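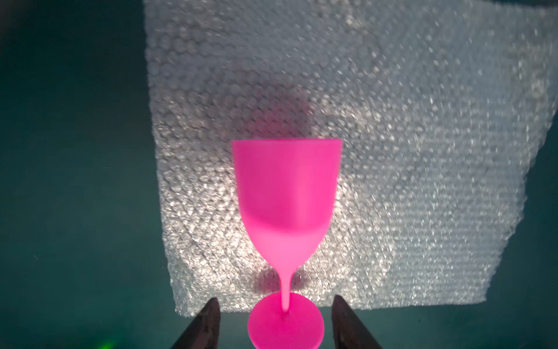
The request was for two arms, and the amount on the first line of the form was more than Selar had spent on the packing room in its whole existence. Jong-dae Cho had typed it without a comma and gone back to put the comma in. He had until the end of the shift to attach a justification. On the bench the demonstration unit had its fingers open on either side of the foot of a pink plastic wine glass, with the bubble wrap spread out behind it, and he looked at the gap between finger and foot and wrote: Clearance adequate for stemware. Then he deleted adequate and wrote sufficient, and then put adequate back.

The form had a box for expected service life. The Dirness quote gave it in hours and the El Khatib quote gave it in cycles, and neither supplier would convert. Cho had sent both of them the same question in October. Dirness had replied with a brochure. El Khatib had replied with a question of its own, concerning floor loading, and he had gone down with a tape measure and the building drawings and found that the packing room was 19 centimeters narrower than the drawings said.

He entered the narrower figure. It removed the larger El Khatib frame from consideration and left the smaller one, which needed a separate compressor. The compressor was not in the quote. He added a line for it – line 14, between cable trays and operator training – and the total went up again.

Geler called a little before four. She had the budget for the whole site and kept her calls short.

"Spare fingers," she said. "You have 111 pairs."

"That's the minimum order."

"For how many arms?"

"Two."

He heard her typing.

"Can they be used on anything else?"

"No."

"Then ask for a smaller minimum."

"I asked. They offered a discount on a larger one."

She was quiet for long enough that he checked the line. Then she asked what happened if the plastic range was dropped and they went back to packing glass. He said the fingers would have to be padded, and the pads were a consumable, and consumables came out of a different account. She asked which one. He told her. It was hers.

"Put the pads in as a note," she said. "Without a price."

After she hung up he wrote the note. Under risks he entered lead time, floor space and compressor noise, in that order, then moved noise to the top, because the people who would read the form had offices over the packing room. He dated it 12 December 2024 and signed on the second line by mistake, the one for the approving manager. The form could not be edited after signature. He opened a blank copy and began again at the first line, with the comma.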